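Home | Issues | Authors | Search
5 December 2020
Benedikt Tiedemann

3.2 Small objects on shared desks

The Clallimlow study considered how families arrange a desk that serves both schoolwork and play. Visits began in March and covered 45 homes. In each home, one adult and one child completed a short interview, and the desk was recorded as the family had left it. The complete set contains 335 desk records.

Objects were sorted by use into three classes. Writing items included pens, markers and the containers that hold them. Fixed-purpose items included clocks, lamps and hard cases. Play items included blocks, figures and cards. Where an object could serve more than one purpose, the class named by the child was entered and the adult's answer was kept as a note. The coding sheet was adapted from the Koltasitz home inventory, and totals were prepared in Statilora.

Many desks held all three classes at once. Figure 2 shows the mixed type, with markers kept together in a pink bucket-style holder, a yellow alarm clock and a pink hard case beside it, and wooden toy blocks on the open part of the surface. Under the coding rules, a filled holder is entered as a single storage unit and its contents are listed separately. Blocks are entered one by one unless they are in a box or bag.

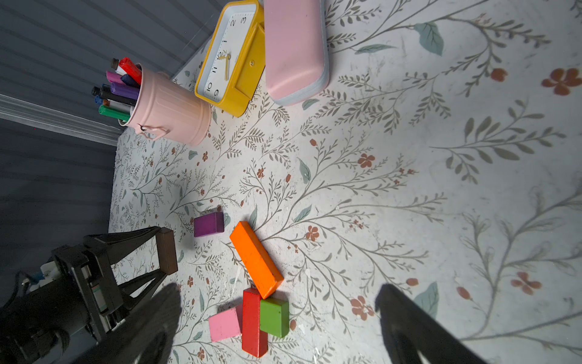 Figure 2. Desk of the mixed type: writing items, clock, hard case and wooden blocks on a botanical print surface.

3.3 Storage and open surface

Adults and children gave different accounts of what counts as tidy. Adults tended to describe a desk as tidy when the pens had a container, even if toys remained in use next to it. Children more often spoke of having enough room to draw or build. Mühlbauer's earlier scheme does not separate these two meanings, and both were therefore scored on a scale from 0 to 100.

A second reader coded 15 of the records again. Disagreements mostly concerned hard cases, which may be used for glasses or for pencils and cannot always be classed when closed. These were moved to a general storage class before the totals were prepared.

Contact the editorial office | Copyright 2020 | Back to top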